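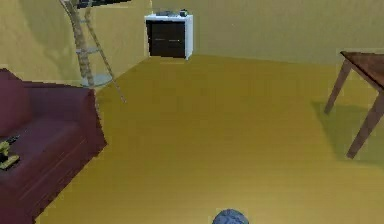

Render: mustard-yellow floor, walls in a lighter yellow-ochre

Wall paint shifting color over a yellow floor

lvukadinovic
Posted 7:42 pm
Box room, north-facing window, floor painted yellow last August. I want the walls in the same family but paler. The color is Godix 3032. On the card it is a dull ochre. On a test patch near the baseboard it reads much stronger, and higher up it looks close to the card. Same can, two coats, same roller. Ceiling lamp is a Skandon panel at 4000 K. Is this a pigment problem or a light problem?
Lejla Vukadinović

plumbline_ed
Posted 8:05 pm
Light. Your floor absorbs most of the blue and sends the rest back at the lower wall. Yellow paint under yellow bounce gains saturation. The effect drops off with height. Put a sheet of white printer paper against the wall at ankle level and another at eye level. If the low one looks cream, you have your answer.

tarn_w
Posted 8:31 pm
Partly. I would check the primer first. A thin ochre over bare plaster dries patchy, and two coats is the minimum on the tin. What is underneath?

lvukadinovic
Posted 8:40 pm
White primer, full coverage. Paper test done: low sheet is clearly cream, high sheet is white.

plumbline_ed
Posted 8:52 pm
Then go one step grayer on the same strip, not one step lighter. A lighter yellow picks up the bounce just as much.

kos_decorating
Posted 9:14 pm
Disagree with Ed. I did a hallway in Bavden with the grayer step and it went green under a cool lamp. Change the lamp before you change the paint. A warmer lamp will bring the upper wall closer to the lower one.

plumbline_ed
Posted 9:20 pm
It will also make the whole room more yellow. And a lamp does nothing for a north window at noon.

kos_decorating
Posted 9:26 pm
Depends when she uses the room.

tarn_w
Posted 9:33 pm
Sheen matters too. Satin floor paint gives a visible reflection at low angles — matte spreads it out. Which is yours?

lvukadinovic
Posted 9:47 pm
Satin on the floor, matte on the walls. Mostly used in the evening. The Skandon driver dims but the color temperature is fixed, so a warmer lamp means a new panel. I will paint a board in the grayer step and move it around the room first. The tin says up to 2 hours between coats.

tarn_w
Posted 9:55 pm
Leave it overnight before judging. Ochres dry darker.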